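Loltier Folding Table – Setting Up and Everyday Care

Section 4: Finding a good spot

Take your time over this part, dear reader, for a table that stands well is a pleasure for years (and yes, you can always move it later!).

1. Open both legs fully and press down on the crossbar until it sits firm.
2. Turn the table upright and check that every rubber foot rests flat on the floor.
3. Leave 17 inches between the table and a sofa if you'd like to sit at it. 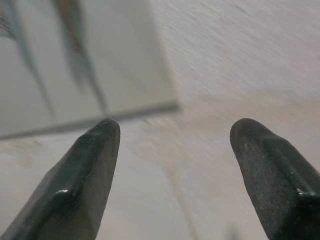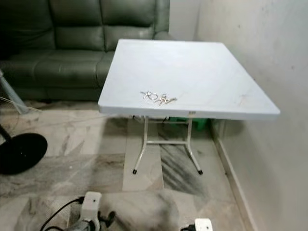

One Brorkwood customer wrote to us that the corner by the sofa had become her favorite place for the table, and that keys dropped there on the way in were never lost again, though she did wish she had put down a little dish to save the top from scratches.

Note: A soft cloth and warm water will lift most smudges – give it 10 minutes to dry.

Caution: Never sit or stand on the tabletop.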